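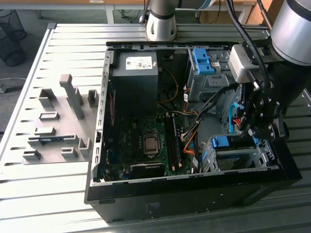 Struan Ogilvie
27 Sep 2020

Filed under: Threads, Language learning

We use cookies to remember your settings and to see which pages get read. OK / Manage

A few people asked how I got from no Italian at all to reading novels in it. I'll put it all in one thread so I can stop answering in pieces.

I started in March. I had a phrase book, a school grammar from a library sale, and evenings with nowhere to go. I'm 46 and had two years of high school Spanish, most of it gone.

First month I did the grammar, one chapter a night. Present tense, articles, the prepositions that stick to the articles. I skipped the exercises where you fill in a blank and copied out the sample sentences by hand. Slower, but they stayed with me.

Then I tried a real novel and quit on page 8. I was looking up every second word. By the time I got to the end of a sentence I'd lost the start of it.

Calum Imrie, who taught me chess years ago and reads four languages, told me to go down a level and stay there until I was bored. So I read children's books. A fox who runs a bakery. A boy who finds a key. Not exciting, but I finished them.

The rule I settled on was 10 lookups a page at most. More than that and the book went back on the shelf. It wasn't a bad book, I just wasn't ready for it.

I only look up a word the second time I see it. If it shows up once and never again, I didn't need it. This one change probably doubled my speed.

The past tense in novels is different from the one in conversation. My grammar put it in the last chapter, which is a strange place for it. If you want to read fiction, learn the passato remoto early. You only have to recognize it. "Disse," "fece," "venne," "vide" will get you a long way.

Pronouns were the worst part for me and still are. "Ne" and "ci" especially. I have a page in my notebook with nothing but "ne" sentences and I still get some wrong.

Flash cards: I made them for six weeks and then stopped. I'd know the card and not know the word when I met it in a book. Other people do well with them. I'd say try it for a month and see.

Audio helped more than I expected. I'd read a chapter, then listen to the same chapter while washing dishes. Without it I was saying half the words wrong in my head, with the stress in the wrong place – "tavolo" and "telefono" were both a mess.

First grown-up book I finished was a detective novel, 335 pages, set in a hill town where everybody is related. Took me most of the summer. Detective novels are good for this. People ask each other the same questions again and again, and the vocabulary repeats.

I missed who did it, by the way. I read the last chapter twice and then had to ask Calum. I'd mixed up the brother-in-law and the cousin.

The second book went a lot faster. Same author, same town, same police station, same bad coffee. Staying with one writer for a while is good advice and I wish I'd heard it sooner.

What I can't do: talk. I ordered a sandwich in Italian from a man at a deli and he answered with a long sentence and I nodded. I don't know what I agreed to. The sandwich had eggplant in it.

I also can't write more than a postcard. Reading doesn't turn into the other skills by itself. If you want to talk, you have to practice talking.

Time spent: 15 minutes in the morning before work and a longer stretch at night. I missed days. Missed a full week in the heat and picked it up again with no real damage.

Things I'd buy again: a paper dictionary with big type, a verb book, and a cheap notebook that lies flat. I didn't pay for any apps.

Someone asked about parallel texts, English on one side and Italian on the other. I used one. My eyes kept sliding over to the English. Covering that side with an envelope worked all right.

Right now I'm on a book of short stories and finding it harder than the novels. Every story has new people and a new setting, so you never get to settle in. Two down so far. I'll add to this when I get to the end.

Get new posts by email. Enter your address to subscribe. You can unsubscribe at any time.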